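Notebook, Lirken bench, June — morning

Came in early and had the place to myself for a bit, so I'm writing this up properly for once. We are 79 runs into the clearing-away task out of the 300 we promised Clambridge, and I have to say the mood is a good deal better than it was in the spring, when half the kitchen team thought the arm was coming for their shifts and the other half thought it would never pick up a spoon.

What has changed most so far is who does what before lunch. Laying out the table used to be my job, and I was dreadful at it — everything in tidy rows, as no tray ever comes back in real life. Now the kitchen people set it themselves, and they know exactly how a mug ends up on its side next to the ketchup. They also have strong views on bananas, which I have promised to pass on to Calimlim along with the grip settings.

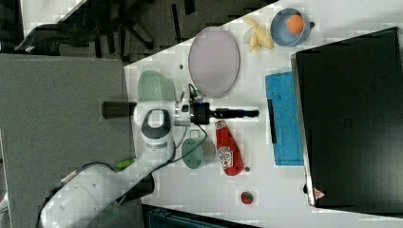 The rota is the harder part. With the arm on the sorting trial we have freed up 2 people from the return hatch in the afternoons, and both have asked to learn the Eltell logging screens, which pleases me no end. One of them already spots a bad run quicker than I do. But the hatch was also where everyone had a natter, and the ones left there say it's gone quiet. I don't have an answer to that yet, and I'd like us to talk about it before the trial gets any longer.

For whoever opens up tomorrow: carry on from run 80, go gently on speed, and please write in the notes column even when nothing much happens. Run 69 has no note at all and I have been puzzling over it since yesterday. Spare cloths are in the low cupboard.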